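Acceptance and safety checklist, disassembly cell on trial
Product: Drosto PC teardown kit, supplied by Zuvow
Site: Voltport, bench area
Date: 2019-04-22
Trial period: until July, then we decide to buy or return

Marks used: OK, FIX (must be repaired before next run), NOTE (no action now, please read)

1. Before power on

1.1 Emergency stop reachable from both operator positions: OK
1.2 Emergency stop tested, arm stops and stays stopped: OK
1.3 Arm base bolts marked with paint, marks are in line: OK
1.4 Table rails tight, no play when pushed by hand: OK
1.5 Floor line around the cell: FIX. The tape is lifted at the corner where the trolley passes. A person can catch the shoe.

2. Computer under work

2.1 Mains cord removed from the computer and put away: OK
2.2 Waiting time of 15 minutes after unplugging: OK. The manual of Drosto says only 3 minutes. We prefer to stay with our own rule and I ask Zuvow to comment.
2.3 Side panel off, edges checked for sharp burrs: OK
2.4 Power supply unit is never opened in the cell: OK, it is written on the sign.
2.5 Case does not slide when pushed by hand: NOTE. Heavier cases are stable. For small ones I would like to have a stop block in the offer.

3. Gripper and cables

3.1 Finger screws present and tight: OK
3.2 Grip force set to the value for drives: OK
3.3 Arm cable has enough length in all taught positions: FIX. In the lowest position the loop comes too near to the case edge. Please add one more clip at the wrist.
3.4 Gripper view is clear on the screen: OK
3.5 Part is held if air or power is lost: NOTE. Tested with a drive only. Memory and processor still to be tested.

4. Fixture plate

4.1 Plate fixed to the rails: OK
4.2 Pocket is clean, no chips or dust: OK
4.3 Printed posts without cracks: OK. Biswas offers the same posts in metal, price is asked.

5. Service and papers

5.1 Service interval 3000 cycles, counter visible: OK
5.2 Spare fingers in the delivery: FIX. They are on the packing list but not in the box.
5.3 Answer time of the hotline: NOTE. We waited nearly 30 minutes, the help was then good.

Result: the cell may run with one trained operator present. The three FIX points must be closed first.

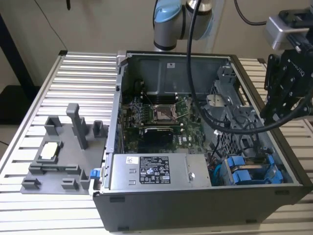
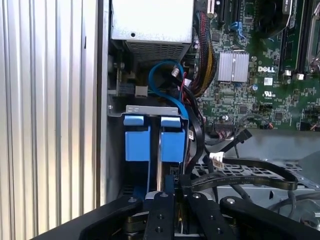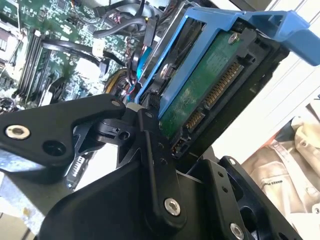 Last picture: hard drive in its blue caddy, held in the gripper at an angle, connector end toward the fingers.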